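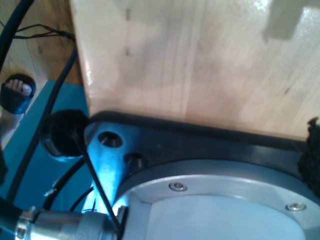
One reader of the September draft objected that a calibration routine should be judged on a second arm before anyone recommends it. The objection stands. Results below cover one arm only.

Drirnum 2 estimates base-to-flange offset from joint readings alone, without an external tracker. Plarnlow supplies it as a script and a short manual. I ran 107 poses per trial, 3 trials. Repeatability was good; absolute error grew near full extension, a limit the manual omits. Cable drag also shifts the estimate, so route cables before starting. Setup is slow. Recommended for fixed bases.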